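Small Drawers, Part Two: The White Cabinet and What Goes Inside

In the March newsletter we wrote about big furniture, and many readers answered that their problem is not big furniture. Their problem is the small things. Batteries, tape, keys for doors that do not exist anymore, the second-best scissors. So in this issue we continue with storage that stands on top of a table and does not need a wall or a screw.

We received 168 letters and messages on this subject, for which we thank you very much. Almost 100 of them asked the same question in different words: is it better to have a drawer, or is it better to have an open box? In our workshop in Amham we discussed this during several lunches. My own opinion is that you should have both, one above the other, and I will try to explain how I came to it.

A drawer hides things. This is its good side and also its bad side. When I put a roll of tape in a drawer, the table looks calm, but after two weeks I buy a new roll of tape. An open box shows me everything, but it collects dust, and other people in the house see it as an invitation to throw in whatever they have in their hand. If the open part is on top and the drawer is under it, each one does the work it is good for. The things of today go in the top. The things of this month go in the drawer.
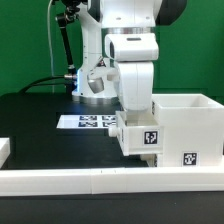
White is the color most people choose for this type of furniture. I was against it in the beginning, because in my childhood home white furniture was only for guests. But on a dark table a white cabinet is easy to find even in the evening with a weak lamp, and inside a white box you can see a small screw or a button much better than inside a brown one. For cleaning, a soft cloth with a little dish soap is enough. Please do not use the rough side of the sponge. I did it once and the marks are still there.

Some words about where to put it. Most of us put a small cabinet in the middle of the table at first, where it looks nice, and then we have no place to work. Put it at the right side if you are right-handed and at the left side if you are left-handed. Leave free space in front, as deep as the drawer is long, or you will be moving your cup every time you open it. It sounds like a small matter. In the Stument reading room, where they have used tabletop cabinets since last year, they moved all of them to the side after one week.

The height is the next question. With an open top, you must be able to look down into it while you sit. If you have to stand up to see the bottom, the box is too high for your chair, and things will stay down there forever. A reader from Wimanano wrote that she found a birthday card in such a box, with the stamp already on it, for a birthday that was two years before. In this case I would put a smaller box inside, upside down, as a kind of second floor. It costs nothing and you can take it out again.

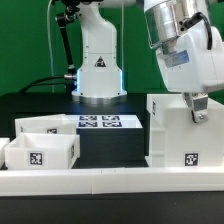 Now about sorting, which is the part that people like the least. I do it on Friday in the afternoon, when I have no more energy for serious work. First I take everything out and put it on the table. Then I put back only what I have touched since the last time. The rest goes in an envelope with the date on it. If I do not open the envelope before the next season, I give the things away or I throw them out. I have to admit that I kept one envelope for much longer, and I still do not want to say what is in it.

Do not buy dividers before you have done this at least once. The Chiu type with the removable walls is practical, but you need to know first how big your things are. Before that, the lids of tea boxes do the same work, and also cut milk cartons, if you wash them well.

The pattern sheet for paper drawer linings is ready now. We printed 530 copies, and 92 of them are already reserved. If you would like one, please answer this newsletter with your postal address and write "lining" in the subject. We send them in the order in which the letters arrive. In the next issue we will write about cables, and questions on this subject are welcome already.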